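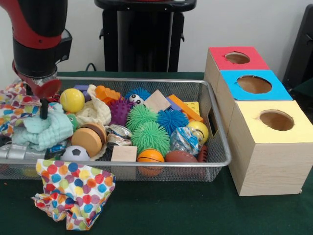 工单编号:298
产品:Cuvulance 库存管理,网页版
提交人:Mared Gittins
处理人:Sioned Lloyd
状态:等待客户确认
优先级:中

问题描述

您好。我负责 Palberg 玩具租借站的库存。二月更新以后,我们导出的清单出现错误。系统里有298条记录,但是导出的CSV文件只有274条,少了24条。页面上没有任何报错,进度条走到最后,显示“导出完成”。

我已经做过下面的事情:
换了另一个浏览器,结果一样。
退出账号,重新登录,结果一样。
把筛选条件全部清除,再导出一次,还是274条。

中文不是我的母语,如果有的地方写得不清楚,请您直接问我。

回复,Sioned Lloyd,09:40

Mared 您好,谢谢您写得这么详细。请您帮忙确认两件事情:第一,缺少的记录是不是属于同一个分类;第二,这些记录的备注栏里面有没有换行。请把导出的文件也作为附件上传。

回复,Mared Gittins,11:15

文件已经上传。我把两边的编号放在一起对比,缺少的24条分散在不同的分类里,拼图有,布偶有,积木也有。备注栏我看过了,大部分是空的,有换行的只有两条,而且这两条都正常导出了。

不过我发现一个共同的地方:这24条都是用手机版录入的,并且“归还日期”没有填写。在电脑上录入的记录,归还日期空着也可以导出。

回复,Sioned Lloyd,13:05

您的这个发现对我们很有帮助。我在测试账号里用同样的方法录入了一条记录,问题可以重现。手机版保存空日期的时候,写进去的是一个空格,电脑版写进去的是空值。导出程序遇到空格,认为日期格式不对,就把整行跳过去了。跳过的时候应该给出提示,现在没有提示,这也是一个错误,我已经另外登记。

临时的解决办法如下:
1. 打开“记录”页面,按“来源:手机”筛选。
2. 全选,点“批量编辑”。
3. 在“归还日期”一栏选择“清空”,然后保存。
4. 取消筛选,重新导出。

请注意,第3步会把选中记录的归还日期全部清空。如果其中有已经填好日期的记录,请先把它们的勾去掉。

回复,Mared Gittins,14:20

我按照步骤做了。手机录入的记录一共有53条,其中29条有日期,我已经先去掉了勾。保存以后重新导出,现在是298条,数目对了。

还有一个小问题。用表格软件打开文件的时候,编号前面的零没有了,例如“0025”变成“25”。这个和上面的错误有关系吗?我们的标签是用 Sison 打印的,它需要四位的编号。

回复,Sioned Lloyd,15:10

这个没有关系。CSV文件里面的编号是完整的,是表格软件打开的时候把它当作数字了。请不要双击打开文件,改用“数据导入”,并且把编号这一列设为“文本”。如果您只是为了打印标签,可以把CSV直接导入 Sison,不需要经过表格软件。

空格的错误已经转给开发组,修复会放在下一个小版本里。在那之前,用手机新录入的记录如果没有日期,导出前还需要再做一次批量清空。

回复,Mared Gittins,15:45

明白了,谢谢。标签我明天上午试着打印,有结果以后再写在这里。请先不要关闭这个工单。

内部备注,Sioned Lloyd:保持打开。Ukomell 的账号也有手机录入的记录,需要检查是否有同样的情况。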